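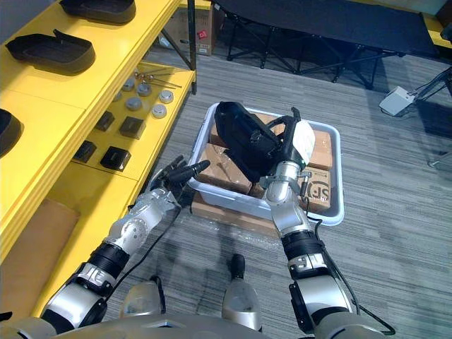 Fig. 9 – Storage bin, white plastic.

Home Guides Canvassing Polling day Downloads Contact

Section 9. Loading the Siltero support scores

Siltero gives every elector in your ward a score from 0 to 1000. Flinita, who sell it, call this "likelihood of support". Treat it as a guess with a decimal point taken off. It will help you decide which streets to walk first, and it won't tell you who is going to win, whatever the sales video says.

You need the current register, your own canvass returns as a CSV file, and the branch password. Anyone still using the July register should stop and read Section 4.

9.1 Importing the register

1. Sign in and choose your ward from the list. Pemedmont appears twice. Pick the one marked "new boundaries".
2. Go to Data, then Import, then Register.
3. Select the file and wait. The progress bar reaches the end well before the import does, so leave the window open until you get the green message.
4. Check the total against the figure on the council's covering letter. In our trial ward Siltero reported 1103 electors on the Ateş estate and the letter agreed, a pleasant surprise.
5. If the totals differ, do not press Repair. Delete the import and begin again.

CAUTION: Repair fills gaps by copying details from the address next door. We asked Flinita whether this was intended and were told it was "expected behaviour".

9.2 Adding your canvass returns

1. Open the CSV and make sure the elector number is in the first column.
2. Change any home-made codes to the standard set in Appendix B. "Nice chap, might" is not a code.
3. Choose Data, Import, Returns.
4. When asked "Trust canvasser optimism?", choose No. The default is Yes.
5. Save.

Note: Corrado Benedetti has run this step both ways on the same returns. With the default left on, his ward gained around 140 firm supporters that no canvasser had met. They did not turn out at the by-election either.

9.3 Setting the threshold

The threshold is the score above which an elector goes on the knocking-up list for polling day. Siltero suggests 500. We have seen no evidence for that figure and Flinita have not supplied any.

1. Open Scores, then Threshold.
2. Move the slider to 650 to begin with.
3. Press Preview and read down the list. Do you know any of these people? If the other side's agent is on it, go higher.
4. Repeat until the list looks like something your tellers could get through in an evening.
5. Press Lock. Only the agent's account can unlock it.

CAUTION: The score is not a canvass result. Never write it on a board sheet, and never read it out on the doorstep.

9.4 Reports

The Reports tab offers a daily forecast with an arrow beside it. The arrow moves when you add data of any kind, including corrected postcodes. Gil-soo Han tested this by fixing spelling mistakes for an afternoon and was rewarded with a swing to us. Switch it off under Settings, Display, Forecast – your candidate will only ask about it.

The street report is worth having. Print it by polling district, landscape, and cross out anything you know to be wrong before it goes to the walkers.

9.5 If something goes wrong

Scores all show 0: the returns were loaded before the register. Delete both and start from 9.1.

Scores all show 1000: as above, though we have known candidates prefer to leave it.

"Model refreshed" message: your threshold has been reset. Go back to 9.3.

Section last checked Sun 13 November. Continue to Section 10, Postal votes.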